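Home > Kitchens & Storage > Food cupboards and larders

Thread: How much do you really keep in?

mossy_pauline wrote:
Right, I need some outside opinions before my husband and I fall out over chickpeas. We moved into the new place in Grirness last winter and the nearest proper shop is 14 miles off, so I've got it into my head that we ought to keep a decent store of food. He thinks one week's worth is plenty. I'd like a couple of months, mainly because the road shut twice in December and we ended up eating crackers with piccalilli (not as nice as it sounds).

I've been looking at plain open shelving for the back room, pale wood, nothing fancy. Something along these lines:

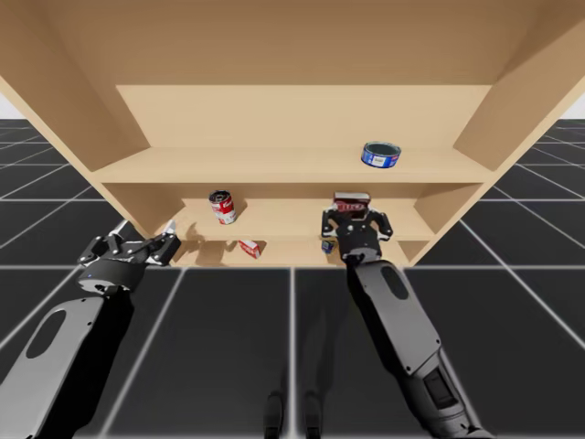

The sort of thing I have in mind – pale wood, a few levels, solid back.

What do you all keep, and how do you stop it going out of date? At the last house I threw away a whole carrier bag of tins and felt terrible about it.

Bukside_Ben wrote:
I'm with your husband, sorry! We did the big store cupboard thing for years and all that happened was we bought food we don't like and then felt guilty at it. My wife found a tin of prunes that was older than our youngest. Now I keep 2 of everything we eat every week and nothing else. When one goes, it goes on the list.

mossy_pauline wrote:
But 2 of everything wouldn't have got us through December, Ben. You've got a Co-op at the end of your road!

Bukside_Ben wrote:
Fair point about the road. I still say you'd do better with a chest freezer.

teasel40 wrote:
A chest freezer is no good when the power's off, and out that way the power goes when the road does. Tins every time. I've got up to 40 on the go, mostly tomatoes, beans and fish, and I write the month on the lid in marker pen when I get home. New ones go behind, old ones come forward. It takes five minutes and I haven't binned one in ages.

I'd give the fish its own shelf as well. Tuna near one end, where your hand goes, and leave yourself a bit of space to shuffle things round.

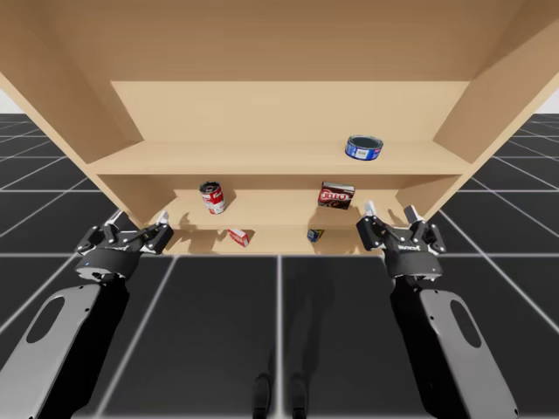
RE: How much do you really keep in? (page 2)

Jeferson Barros wrote:
I'll disagree with teasel a little bit. Sorting by type looks lovely but I found I never used half of it. I sort by meal now. So the tuna lives with the pasta and the sweetcorn, and if one of the three is missing I can see it straight away. My mum did it like this and she fed six of us from a cupboard you could hardly turn round in.

Also, please put some treats in! Everyone plans for lentils and then it's night three with no telly and you'd swap the lot for a pudding. We always have jelly or a packet dessert in. 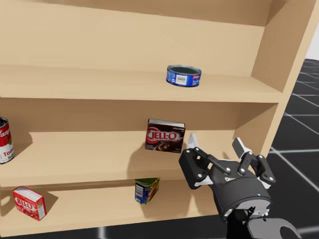

Tuna up top, Jell-O on the shelf below. Dinner and afters.

teasel40 wrote:
By meal would drive me up the wall, Jeferson. Where do the tomatoes go? They're in everything.

Jeferson Barros wrote:
In everything :) I split them up. It does annoy my wife.

mossy_pauline wrote:
Ha, I can see this going the same way as our kitchen. I like the pudding idea though. I think we'll go for a month's worth, which neither of us is happy with, and I'll try the marker pen. Does anyone have an opinion on flour? I had weevils once and I've never got over it.

Sellum_Sue wrote:
Freeze it for a few days when you first get it, then into a tub with a tight lid. And don't buy the giant sacks unless you bake every week – I did and it was a misery.

Comments (3)

herrera_k: Team marker pen. The printed dates are so tiny I need my other glasses.

Old Dunnock: Rice, oats, tea. Everything else is showing off.

jo_in_the_hills: Don't forget the tin opener, we had a full cupboard and a broken one.

Filed under: larders, shelving, tinned food, rural living

Contact the moderators | © 2024 Sellum Household Forums | Back to top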